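So I finally made it to the open day at Laltwood, after missing it two years in a row (once for a cold, once because I wrote it on the wrong page of the calendar). If you don't know the place, it's a cluster of low brick buildings behind the old bus depot where a bunch of small companies rent lab space, and once a year they prop the doors open and let people like me wander through asking silly questions. I went on May 4, 2018, and I'm only now getting my notes typed up, so forgive me if a few of the names are spelled the way they sounded.

Parking was fine if you got there early. Coffee was free and came in those tiny cups, so I had four of them, and that may explain how fast I was talking by lunch.

I did the ground floor first. Zuccaro had the big room by the entrance and was showing off conveyor sensors, with a long belt that sorted little wooden blocks by weight. Kids loved it. I watched a boy put his shoe on it and the belt stopped dead and a light came on, and the woman running the stand just handed him back his shoe and started it up again like she'd done that all morning. Good stand. They also had the best pens.

But the reason I went was Prundo, upstairs, and I have to tell you about Prundo because that's where things went sideways!

Prundo does robot handling for small labs, the kind that can't afford one of the huge enclosed machines. Their engineer Sveva Monti was running the demo and I liked her right away. She had a sleeve pushed up on one arm and not the other the entire time and she answered everything straight. The plan was simple enough: the arm takes a glass test tube out of a rack, carries it across the table, holds it for a moment, and brings it back. The tubes had water and food coloring in them, which she told us twice, I think because a man in the front row kept leaning away from the table.

We stood behind a line of tape on the floor. There was a screen on the wall showing the view from the little camera at the gripper, and I ended up looking at that more than at the arm itself. You feel like you're riding along.

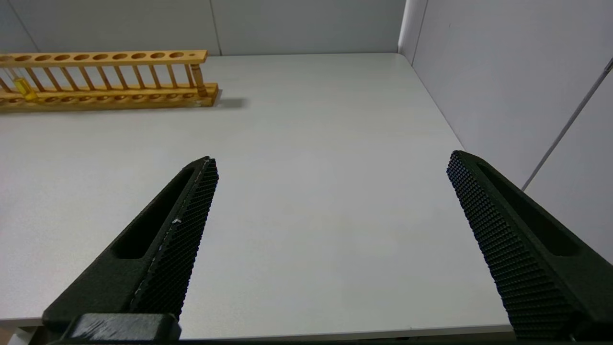
The gripper camera's view during the Prundo demo, with one yellow tube in the rack at the back.

The first run was lovely. So was the second. Very smooth, very slow, much slower than I'd pictured, and the fingers closed on the glass so gently that a few people did that "ooh" thing. Somebody asked for it faster and Sveva said no, which got a laugh.

On the third run the arm picked the tube up, got halfway over, and the tube started sliding down between the fingers. Not a drop, exactly, more of a slow sink. You could see it on the screen before you could see it in the room. The arm didn't notice at all. It kept right on going with the tube hanging lower and lower, and when it swung back to the rack the bottom of the glass hit the rail and broke. Yellow water all over the place and a nasty little crunch.

What bothered me was the next bit. The arm should have stopped when it hit something, and it didn't, or not right away. It went on pushing down for what felt like forever (Sveva checked the log later and it was 2 seconds) until she hit the red button on the table. Then it froze and everybody let their breath out. Nobody was hurt. We were well back, and she had safety glasses on and heavy gloves within reach, and she asked us all to move out to the hallway while she swept up and wiped down the table. I've seen people at these things try to pick glass up with their fingers to save face, so I was glad of that.

I figured that was the end of Prundo for the day, and I went down the hall to Plisis, who make labeling software, about which I can report that it prints labels. (Sorry, Plisis. You were very nice and your cookies were homemade.)

When I came back after lunch, Sveva had a laptop open and was happy to go through it with whoever was interested, and there were more of us for that than for the demo! She said there were two separate problems. The first was the grip. The force setting had been turned down to 80 percent that morning for a thinner kind of tube they'd planned to show, and then they'd gone back to the regular tubes and left the setting where it was. Add a damp tube and the bumpy pads on the fingers couldn't hold it.

The second one she was more unhappy about. The collision limit, the amount of push the arm will put up with before it quits, had been raised to 200 on their scale during testing to get rid of false stops, and it never got put back. She said she'd signed off on the checklist herself and the checklist didn't have a line for it. It does now, she'd written it in by hand with the pen from Zuccaro.

A retired chemistry teacher next to me wanted to know why the arm couldn't just look at the tube and see that it was slipping, what with the camera right there. Fair question! Sveva said the camera was used for finding the tube and after the pickup the program stopped paying attention to the picture. They're working on a check partway through the move, and she hopes to have it running by August. She didn't promise, and I thought better of her for it.

They ran it again at three with plastic tubes and both settings put back. It went fine, five or six times while I watched. She also bumped the arm with a foam block on purpose to show us it would stop, and it stopped. I'd have liked to see that at the start of the morning and I said so on the comment card.

I skipped the closing raffle. If you go next year, take the stairs on the north side, the elevator is painfully slow, and eat before noon because the sandwich table was down to egg salad by the time I got to it.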